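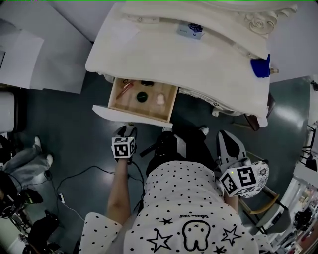
At the white nightstand, drawer open

How to find out what your public radio station pays its boss

Posted 20/03/2021 in Media, How-To

Quick one today. Three people wrote in after the Nalcombe Public Radio story asking how I got the general manager's pay. No leak, no source. It's in a tax form anybody can read. Takes maybe a lunch break the first time, less after that.

What you need: the station's legal name, a browser, something to write on.

Step 1. Get the legal name

The name on the air is almost never the name on the paperwork. Scroll to the very bottom of the station's website, tiny print, look for "a service of" or "licensed to". Nalcombe's is licensed to an outfit called Tuseck Valley Educational Broadcasting. You'd never guess it.

Nothing at the bottom? Try the donate page. A thank-you letter or receipt works too, the tax ID number should be on it. Grab that number if you can. Better than the name.

If the license belongs to a university or the state, stop and skip to Step 5. Different route.

Step 2. Pull the 990

Most nonprofits above a certain size file a Form 990 with the IRS every year. The IRS has a search page on its site, and there are free sites that carry the same filings. Type in the tax ID. No luck, try the legal name, then the legal name without "Inc" on the end.

Download the last three years if they're up. One year on its own tells you very little.

The filings run behind, so the newest one may be for a year you'd half forgotten. Write the fiscal year at the top of your notes. A lot of stations close their books at the end of September or June and the year printed on the form is the year it STARTS. I got this wrong once in print. Check twice.

Step 3. Go to Part VII

Don't read the whole thing. Part VII is officers, directors, trustees, key employees, highest paid. Names down the left, hours per week, then three money columns:

Column D, pay from the station itself
Column E, pay from related organizations
Column F, other compensation, retirement and health mostly

Write down all three. People quote D and stop there. At Nalcombe the E column was where the action was, becuase part of the salary came through a related foundation.

Board members will mostly show zeros. Normal. One Nalcombe director had $2,210 and I got quite excited, but it was a small payment for teaching an announcing class. Ask before you write.

Step 4. Schedule J, and the contractors

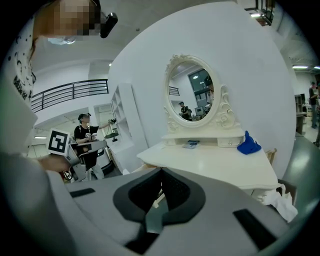 Schedule J only shows up if somebody crosses the pay threshold or a few other boxes get ticked. It splits the total into base, bonus and the rest. If there was a bonus, this is where you'll see it as its own figure.

Then back to Part VII, Section B. Independent contractors. Easy to miss, it's right under the salary table. Some stations pay a management company to run the place and the salary table looks tiny as a result. Molico was on Nalcombe's list two years running. Worth a question.

Step 5. University or state stations

No separate 990 in most cases, so it's a public records request. Some states post salaries online already, check that first. If not, keep the request short:

"I am requesting the current base salary, any bonus, and the employment contract for the general manager of [station]. Please send electronic copies. If there will be a fee over [amount], contact me before proceeding."

Put in the fee line. I left it out on one request and the file came back at 270 pages, with a copying bill to match.

Deadlines depend on your state. Put a reminder on your calendar and send a polite nudge when it passes. My last one needed 6 emails.

Step 6. Call the station before you publish anything

Read them your number and the year it came from. Ask three things: is this right, does it include anything one-off, has it changed since. Moving costs, a payout for unused vacation, that sort of thing can bump a year by up to $4,000 or a whole lot more and it looks like a raise when it isnt.

Give them a real deadline. Write down who you spoke to and when.

Couple of extras

The station has to show you its 990 if you ask at the office. You can just walk in.

Save the PDFs with sensible names. "download(7)" is no use to you in a month.

Comparing two stations? Use the same fiscal year and put total revenue next to the pay, it's on page one.

Reader using the name Wang asked in the comments about commercial stations. Privately owned, mostly no. Publicly traded parent company, look for the proxy statement, top executives only. Will do a seperate post on that when I get a minute.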